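Tarnness Folding Game Table: Owner's Guide
Section 4. Setting up and leveling

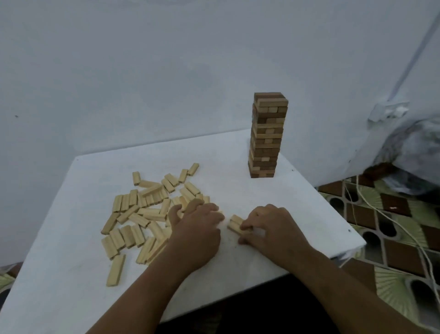 BEFORE FIRST USE

Place the table on a hard, flat floor. On thick carpet the feet sink unevenly and the top will need leveling again after a few days. Keep the table 14 inches or more from a heater or radiator.

Two people should lift the table out of the carton. Do not lift it by the leg braces.

1. Lay the table face down on a blanket or on the flattened carton.
2. Open one pair of legs until the brace snaps straight. Repeat with the other pair.
3. Slide the locking collar over each brace joint. The collar must cover the red line.
4. Screw one foot into the end of each leg. Stop when 13 mm of thread is still showing.
5. Turn the table upright, one person at each end.

CAUTION: Keep fingers away from the brace joints when opening or closing the legs.

Leveling the top

1. Press down on each corner in turn. Note which corner rocks.
2. Turn the foot at that corner counterclockwise, a half turn at a time, until the rocking stops.
3. Set a spirit level along the long side, then along the short side. Adjust the feet in pairs.
4. Tighten the lock nut on each foot with the flat wrench supplied (part 29).

Note: Stacking games show up a slope that card games do not. Check the level again whenever the table is moved to another room.

Note: Feet supplied before January have no lock nut. Replacement feet are part 31, sold in sets of four through Horkwood.

Cleaning

Wipe the top with a damp cloth and dry it right away. Dish soap is fine for grease. Do not use scouring powder or bleach.

Folding and storage

1. Clear the top and turn the table face down.
2. Slide the collars back and fold each pair of legs flat.
3. Store the table on its long edge, with the feet left in place.

Do not stack other items against a folded table.

For loose or missing hardware, see Section 6.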